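Arm notebook, Skutix club, 3 Mar 2023
Bench: Ewurabena, Obed, me (Philomena)

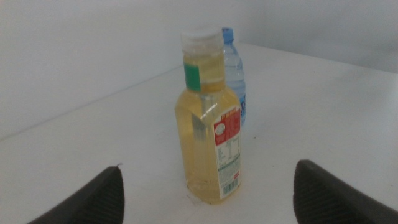
Picked up where we left off with the grasp script. Target today is the tea-colored drink with the white cap, with the blue-capped water parked behind it as the distractor. Obed wanted three distractors. Obed can write the code for three distractors.

Opening is set to 80 mm, which clears the bottle if the approach is centered and shoves it toward the wall if it isn't. First batch was 28 tries on the old offsets. Mostly shoving. Found a sign error in the wrist offset that has been in there since October, with my initials on the commit. Moving on.

After the fix, the fingers come in on both sides the way the drawing on the whiteboard always claimed they would. Ran 76 more. Misses now are nearly all the same kind: detector puts one box around both bottles and the arm heads for the middle of the pair, very sure of itself. Worst when the water is tucked behind and to the right. Ewurabena thinks the clear plastic is the problem and the detector is living off the label. She turned the label to the back for a few runs and it got a lot worse, so she is probably right, and has said so.

Lift height 146 mm. Don't raise it until Gaétan has redone the cable tie on joint four. He knows.

Square body is easier to hold than the round ones, except when the fingers land on a corner and the whole thing twists. Need to read yaw before closing. Akosua has something from her Sekaner project that does this, allegedly in ten lines.

To do:
split boxes by cap color (Obed)
yaw check (Akosua, me)
push the offset fix, with a boring commit message
buy another drink, same brand, Obed is thirsty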